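Power strips and live outlets in manipulation tasks – what is your written rule?

Board: Small robots, safety and good practice
Started by joltitz_bench

joltitz_bench
13 Feb 2026

Hello all. I am writing our house rules for tabletop manipulation work and I am stuck at one paragraph. English is my third language, so please forgive me if some sentences are stiff.

The paragraph is for tasks where the arm works on or near an electrical accessory: pressing a switch on a power strip, pulling out a USB plug, moving a cable to the side. Our draft has these points now.

1. The strip is de-energized at the wall before the arm is enabled. A switch on the strip itself does not count as isolation.
2. The person who pulled the wall plug keeps it within sight for the whole session.
3. Gripper force is limited to the lowest setting which still does the task.
4. No liquid on the table or on any shelf over it.
5. After 34 sessions the strip is retired, also if it looks fine.

My colleague finds point 1 too strict. He says that if the indicator lights never come on, the policy will learn a world where lights are always dark, and then it meets a lit one in somebody's kitchen and does not know it. I see his argument but I don't like it.

wandale_rig
I would keep point 1 exactly as it is. We had the same discussion at Wandale in September and we finished with the same rule. If you need the lights, use a strip rebuilt with a low voltage supply inside, with no mains anywhere in it, and mark it clearly on the underside.

Point 5 I don't understand. Why 34?

joltitz_bench
It is the number of sessions we had done when the first rocker became loose. I agree it is not science.

wandale_rig
Then write "inspect before each session, retire at first looseness or crack". A number makes people stop looking.

copperkettle
I disagree with both of you a little. Retirement by number is normal practice for things which wear, and inspection by tired people at the end of the day is not worth much. Keep the number and add the inspection. On point 1 I agree fully.

Also, your list says nothing about the fingers. What pads do you use, and how wide do you open them near the strip?

joltitz_bench
Good question. We use dark pads with a rough surface. For the approach our rule says the fingers stay open until the target is between them, and they must not close over a socket opening. The setup I have in mind is a long white surge protector with three orange rocker switches, two adapters at the upper end, a thin black USB cable going off to the side and one outlet left open near the middle. 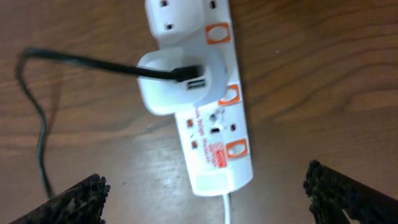 Snorradóttir would add a point about the cord, and I think she is right to ask for it: a cord that lies between the fingers is the first thing they will catch if the arm goes down too early. Her lab writes in the task sheet where each cord must lie at the start, and the operator confirms it before the arm gets power.

copperkettle
I support that one. But "where each cord must lie" can become too tidy. If every cord has the same position in all 2,000 episodes, you have a safe dataset which is good for nothing. Better to write where a cord must not lie, and leave the rest free.

joltitz_bench
Yes, a forbidden zone is easier to check also. For the thin cable I would then say that no loop may reach under a finger at the start pose. From the wrist camera a cable can go behind a finger and you lose it, so the check must be done by eye from the side of the table.

datach_user7
Can I ask about the open outlet? At Datach our rule is that every outlet not used in the task gets a plastic blanking cover. I know the strip is dead. The reason is habit. People copy the table layout for another task, and one day somebody copies it with the plug in the wall.

wandale_rig
We tried the covers and removed them again. The arm touched them, they fell down, and then there was a loose part which was not in the task description. With real isolation the open outlet is not a hazard. I prefer one strong rule to three weak ones.

datach_user7
I respect that, but we will keep ours. Our covers sit tight, maybe yours were another type.

copperkettle
This depends on who is in the room, I think. In a lab with 2 trained operators I would go with wandale_rig. If students come and go, I would use covers.

joltitz_bench
I will make the cover a "should" and the isolation a "must". For the plugged-in adapters I have another doubt. An adapter that sticks out over the edge of the strip gives a long lever if the arm pushes it from the side. Do you fix the strip to the table?

wandale_rig
Yes, with double-sided tape, the removable kind. On an old wooden top test a corner first, it can take the varnish off.

copperkettle
We don't fix it. We want the strip to slide when it is pushed, it is kinder to the pins than a fixed strip. But we stop the episode if it moves more than one hand width, and the log gets a note. Last year we had 193 such notes, nearly all from sideways contact with an adapter.

joltitz_bench
Thank you, the stop rule is better than my text. Revised paragraph:

1. Wall plug out before the arm is enabled, and in sight until it is disabled. Must.
2. Cords and cables outside the forbidden zone, checked by eye from the side. Must.
3. Fingers open during approach, never closing over a socket opening. Must.
4. Lowest working gripper force. Must.
5. No liquid on the table or over it. Must.
6. Unused outlets covered. Should.
7. Strip not fixed, stop when it moves more than one hand width, write it in the log. Should.
8. Inspect before each session, retire at first damage and at the latest after 34 sessions. Must.

datach_user7
Who may decide an exception to a "should"? In our version the operator can do it alone but has to write one line why.

joltitz_bench
I take that too. I will put the one line on the same sheet as the cord check.

wandale_rig
I still think the tape is better in 7, but I can live with it as a "should". Please post the final version when your people have signed it.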